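Sidra Orakzai
27 December 2019

Right, I've been promising a thread on robots learning to fold laundry for weeks, so let's do it before everyone goes back to work. I am not a fan. I'll try to be fair anyway.

The pitch, if you've missed it. Programming a robot to fold a T-shirt is horrible, so you don't program it. A person does the job over and over, the machine gets the recordings, and it picks up the knack. Show, don't tell. Every start-up deck I was sent in November had a slide saying this.

Two ways of doing the showing. One, you sit at a set of controls and drive the real arm from a distance. Two, you take a gripper off the robot, put a handle and a camera on it, and do the chore yourself with that in your fist.

I've now tried both. The driving was at Dakadton, where they let visitors have a go on the remote rig. It is like folding a towel on the far side of a river. You push, there's a wait, the arm moves, you've gone too far, you pull back. I had 13 tries and I'd call two of them folds, if you were in a kind mood.

The person who does it for a living there was much better than me, obviously. But watch the hands. They've learned to be slow in exactly the way the arm is slow. So what the robot gets shown is a human doing a careful impression of a robot. I said this out loud and got a polite smile.

Nobody at these places likes the question "what happens to the bad goes?" I asked it at Dakadton and I asked it again at Tirkasik. At Dakadton they bin them. At Tirkasik they keep the ones where the person fumbles and then puts it right, which seems far more sensible to me. Most of folding is putting it right.

Now the hand-held kind. Tirkasik swear by it, and I'll admit I liked it more. You feel the cloth tug. No lag. You can do it in a proper house with proper mess, and you don't have to bolt anything to a table.

But. Two fingers. Go and get a T-shirt and try it using only a thumb and one finger of one hand. No smoothing with your palm, no chin, no shaking it out and letting it drop. It can be done. It's also a different job from the one you do every week without thinking.

First thing I noticed was how much of my own folding is done with the flat of my hand. The gripper hasn't got a flat of the hand. I kept trying to pat things with the side of it.

Second thing. The camera goes where your hand goes. If you swing your wrist the way you would at home, the picture swings too, and the cloth turns to streaks. You get told to keep it steady. So you slow down, and there we are again, doing the impression.

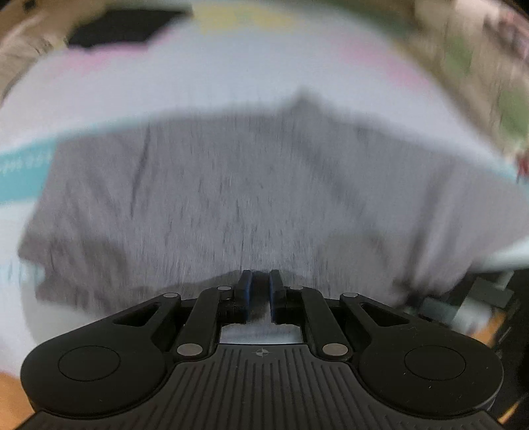 Grey T-shirt, or as good as, on a pale cover with pink bands, and the fingertips only just at the cloth. Look at the streaks on the grey. A person can guess where the fabric is going from that. I'd like to see the evidence that the machine can.

Wan replied to say I'm being unfair, that some blur is fine and even useful, because the robot's own camera will blur when its arm moves and it may as well get used to it. Also that the recordings come as a run of frames, so one smeary one hardly matters.

OK, fair point on the run of frames, I'll take that. On the other bit I'm less sure. My wrist and a robot's wrist don't blur in the same places. Mine speeds up when I'm bored.

Which brings me to the number. Tirkasik told me the T-shirt set was 165 demonstrations. I asked how many different T-shirts. Long pause. Then I asked how many different people, and we moved on to coffee.

That matters! If it's one person and a small pile of shirts, you've taught it that person's habits on that pile. Give it a school shirt with buttons, or something my mother has starched, and I want to be in the room.

And please, when they show you the film of the robot doing it, ask what speed it's played at. Ask how many goes it had. Ask who laid the shirt out flat beforehand. Laying it out is half the job. Mine come out of the machine as a rope with a sock in it.

Vastance have a page up saying that anybody can teach a robot in an afternoon. I did an afternoon. What I taught it, as far as I can tell, is how a cross woman holds a hem. My forearm ached for two days.

Things I'd be glad to be wrong about: that a steady hand makes worse lessons than a natural one. That two fingers will stay two fingers because that's what all the recordings were made with, and no one will want to throw them away. That the last bit, from works mostly to works, costs more than all the rest together.

Someone's bound to ask, so no, I don't think it's a con. The people I met were straight with me, by and large, and the hand-held thing is a clever way round a real nuisance. I'd pick it over the remote rig every time. I just don't think "it watched somebody do it" is the same as "it can do it", and the sales pages talk as if it were.

If you work on this and have numbers for clothes the robot wasn't shown, crumpled at the start, please send them. I'll post them whichever way they come out. Replies are open.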